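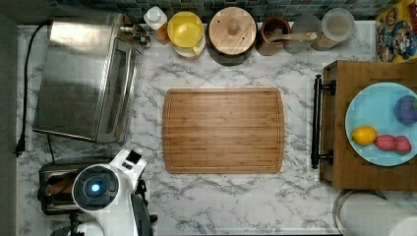

Section 4: Comparing two grippers on the worktop

By now your arm is bolted down, the wrist camera is talking to the Mekeck controller and you have been through the safety checks in Section 3. Now for the good part! You are going to run the same small set of kitchen jobs with the Adamwood two-finger gripper and then with the Seol soft gripper, and see which one suits your work. Set aside a whole morning for it if you can – swapping grippers is quick, but you will want to play.

What you need

The arm, with either gripper fitted
The Mekeck controller, software from September or later
A chopping board with a groove round the edge
A plate of play fruit in different shapes (a lemon and a couple of strawberries make a lovely pair)
The score sheet from the back of this guide

Setting out the worktop

1. Put the chopping board in the middle of the worktop, with bare surface on both sides of it. This is the drop zone for every test.

2. Put the fruit plate to the right of the board. A tray is fine as a base, but remember that it raises the plate, so teach the pick height with the tray in place.

3. Leave the jars, jugs and toasters where they normally live. A tidy lab bench will flatter any gripper, and you want to know how yours copes in a real kitchen.

4. Unplug any appliance within reach of the arm and move its cord out of the arm's path.

CAUTION: Never run the tests over an appliance that is switched on or still warm. The Seol fingertips soften with heat and will not recover their shape.

Note: Patterned marble can confuse the camera's edge finder. If the preview flickers, choose Surface > Veined and take a new background picture with the board in place.

Running the pick test

5. On the controller, open Trials and choose Fruit to Board.

6. Set speed to 5. It looks slow, and you will be tempted to turn it up. Please finish one full set first.

7. Set the grip limit to 369 for the two-finger gripper. For the soft gripper, leave it on Auto.

8. Press Start and keep your hands clear until the arm is back at its rest position.

9. Write down each pick as clean, shifted or dropped. "Shifted" means the fruit turned in the fingers but still reached the board.

10. Do the whole set again with the other gripper, putting each fruit back in the same spot.

Malte Rothe ran over 1000 picks while we were writing this section, and his best tip is to start with the lemon. The two-finger gripper loves it. Strawberries are where it gets interesting: gripped across the wide end they behave beautifully, but near the point they tend to squirt out sideways. The soft gripper wraps round the point and hangs on – a joy to watch.

Changing the gripper

11. Press Park, wait for the arm to stop, then switch off at the controller.

12. Turn the locking collar to the left and support the gripper with your other hand as it comes free.

13. Fit the new gripper, close the collar until it clicks, and switch on again.

14. Choose Tool > Relearn. Skip this and the arm will use the old finger length.

CAUTION: The Adamwood fingers are longer than the Seol ones. If the controller still has the Seol gripper stored, the fingers will hit the board.

If picks start to drift

Check the collar first, then wipe the camera window with a dry cloth. If the drift stays, set Camera Light to 100 and repeat step 5. Gisela Fuchs on the Zondurton help desk is glad to look at score sheets, especially odd ones. Send both sheets together and tell her which gripper you used first.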